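Cetley Countertop Glass Holder – oval base, scrolled arms

Kitchen & Table > Glass Storage > Stands and Trees

Item 789
In stock
Ships in 2 boxes when ordered with the wall basket

Who needs one of these?

We'll start with the question most stores skip. A stand for wine glasses takes up counter space so that your glasses can hang where everyone sees them. If you have a cabinet with a free shelf, your glasses are already fine. We sold stands like this for a long time with a page full of words like "elegant" and "timeless," and plenty came back from people who got them home and couldn't work out where to put them.

So this page is longer than it needs to be. Read it before you order.

What it is

The Cetley is a metal holder on a dark brown oval wooden base. A bronze-colored stem curls up from the base and opens at the top into scrolled arms. Glasses hang from the arms upside down by the foot, with the bowl hanging down next to the stem. That's the whole design. It doesn't spin or fold, and it has no drip tray, so a glass that goes up wet will drip on the wood.

We get asked whether the scrollwork is "good quality." It's decorative metal. It looks better from across the room than it does up close, which is true of most scrollwork at this price. If you like plain things you won't grow to like this one.

What fits on it

Stemmed glasses with a flat round foot. Stemless glasses won't hang at all, and neither will mugs, although the maker's leaflet shows a mug looped over one of the arms by its handle. We tried it. The mug swings, knocks the stem, and pulls the holder over to that side. Leave mugs on the table.

Glasses with very wide bowls are a maybe. They'll hang, but with a big bowl on every arm they touch, and touching glasses chip. Measure yours first, or use every other arm. The holder stands fine with a single glass on it, though we'd still load it evenly when you have more than one to hang.

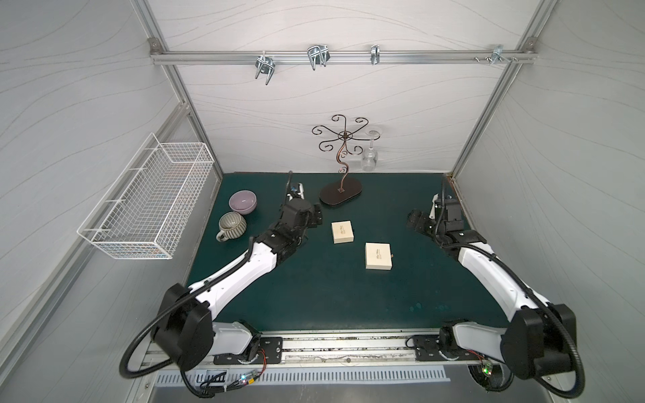
Hanging them takes a little practice, too. You have to bring the foot in level and slide it along until it seats, and the scrolls curl enough that you can think a glass is seated when it's only resting on a curve. Give it a light tug before you let go. We broke two in the store learning this.

What to put near it

Small pieces, and not many. The holder is tall and busy at the top, so a second tall thing beside it looks like a crowd. A low bowl works. So does a ribbed mug, or a couple of little cream boxes if you're the sort of person who keeps tea or matches in little boxes. Plain dark surfaces suit the brown base better than patterned ones. On a granite-look counter it nearly disappears, and you may as well save your money.

The wall basket

The Tevus white wire mesh basket is sold separately and we offer it with the holder at a small discount. It's rectangular and hangs on the wall by its back edge. The bundle was the distributor's idea, and the two don't match in any way we can see. Still, the basket is the more useful of the pair. It takes napkins, corks, dish towels, the mail. It's light, it wipes clean, and you can see what's in it.

Don't put glasses in it. The mesh has some give, and a basket fixed along one edge is going to dip at the front if you put anything heavy there.

About the claims

The leaflet in the carton makes several. These are the ones customers ask us about.

"Lets your glasses breathe." Glasses don't breathe. A clean, dry glass kept upside down on a shelf can pick up a stale smell from the shelf liner, and hanging does avoid that. So does standing it right side up.

"Tested to 4000 hangings." We asked Szűcs, the importer, what was tested and what counted as a pass. We have not had an answer we could print. An arm on a stand like this doesn't do very much, and we'd be surprised if it wore out, but we won't repeat the number as though we knew where it came from.

"Heirloom finish." The bronze color is a finish, and finishes rub. Ours has started to lighten where the glasses slide on – only on the upper side of the arms, and you have to look for it. We think it's fine. If you don't, we'd rather you knew now.

"Keeps dust out." Half true. Dust doesn't settle inside a bowl that's hanging mouth down. It settles on the foot, and on every scroll, and the scrolls are a nuisance to clean. A soft dry paintbrush does it.

Compared with the Arkel

We also carry the Arkel stand, which is plainer, lower and costs less. It holds a glass just as well. The Arkel has straight arms, so glasses go on and come off faster, and there's less to dust. If you use your glasses most evenings, buy the Arkel. The Cetley makes more sense if the stand will mostly be looked at.

Care

Wipe the metal with a barely damp cloth and dry it. Keep the base away from the sink. No dishwasher, no steel wool, no lemon-scented spray on the wood.

Delivery and returns

Orders placed before 10 in the morning go out the same day, except in December, when they go out when they go out. Returns are accepted unused and in the original carton. Please keep the molded insert, as the arms bend if the holder is sent back wrapped in newspaper. We don't take back single glasses, and we don't cover glasses broken while hanging.

Also viewed: Arkel Low Stand, Tevus Wire Mesh Basket (white), replacement felt pads for oval bases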